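Flowers on the wall, flowers underfoot, and a cord problem
Lucian Olteanu wants you to stop buying cable boxes. We asked him what he's selling instead. 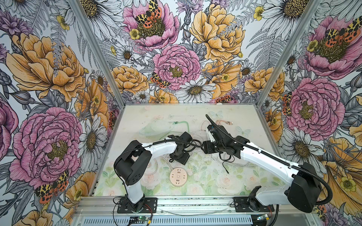

Photo: Flostedberg / October 2021

Lucian Olteanu has been telling people how to tidy their cords for 13 years, and in that time the number of cords in my home has only gone up. I put this to him early on. He laughed and said it wasn't his fault.

His business, Dobre, plans small work corners: the wallpaper, the mat, the place where the power comes out. He charges $304 for a visit and a written plan. For that money I expected a theory, and I got one. Olteanu thinks the usual advice, plain walls and everything shut in a box, makes people miserable and doesn't keep the cords tidy anyway.

"You put the power strip in a box, and then you need to plug something in, so the lid comes off," he said. "The lid goes on a shelf. It's still on the shelf a year later."

I have such a lid. I didn't tell him.

What he likes is pattern, and lots of it. Floral paper on three walls, dense enough that you can't find a blank patch, and a flower-printed mat in paler colors, leaves and pink roses, with little butterflies toward the back. He says a busy background takes the attention off the small stuff that piles up on any work surface.

Does it? The round beige socket disc near the front of the mat does settle in well enough among the pale greens and creams. The bright green cable looped at the back does not. It was the first thing my eye went to, and I told him so.

"That green is a hard green," he said. "The leaves are a soft green. People think green goes with green and it doesn't always." He would take a white cord or a gray one. Then he conceded that people own the cables they own, and that no one is going to replace a working one to suit the mat.

Black cords are harder to excuse. Against pastel flowers a black line reads like a pen mark on a tablecloth. Olteanu's answer is to run them along something that's already dark, and to leave slack only where slack is needed. It's sensible, and it's also what any electrician would say without the wallpaper.

We talked for a while about the crumpled clear plastic bag toward the back left. He is surprisingly firm on bags. "Clear plastic is the worst, people stop seeing it. You take the cable out, the bag stays. Put your hand on it and throw it out, or put the spare cable in it and write on it what it is." I asked how many of his clients write on the bag. "Some," he said, and then, after a pause, "Not many."

The disc he defended with more energy. He prefers a round outlet to a long strip because plugs can come in from different sides and a strip always ends up against a wall with half its outlets blocked. I pointed out that big square adapters crowd each other on a circle just as happily. He agreed that they do. "Then you need to look at your adapters before you buy."

Prices came up last. A full corner from Dobre, with papering and a fitted mat, runs $1239, and he would not break that down for me beyond saying that the paper is the larger part. He does offer a cheaper route, a sample mat and five strips of paper you hang yourself, but he wasn't keen to discuss it. Seams, he said. People get the roses to line up on the first join and give up by the third.

I asked whether he would put all this in his own place. He already has, in a paper called Brurkine that he is thinking of replacing in November because he's tired of it. He has had it less than a year.

"It's a strong pattern," he said. "You should live with a sample first. I didn't."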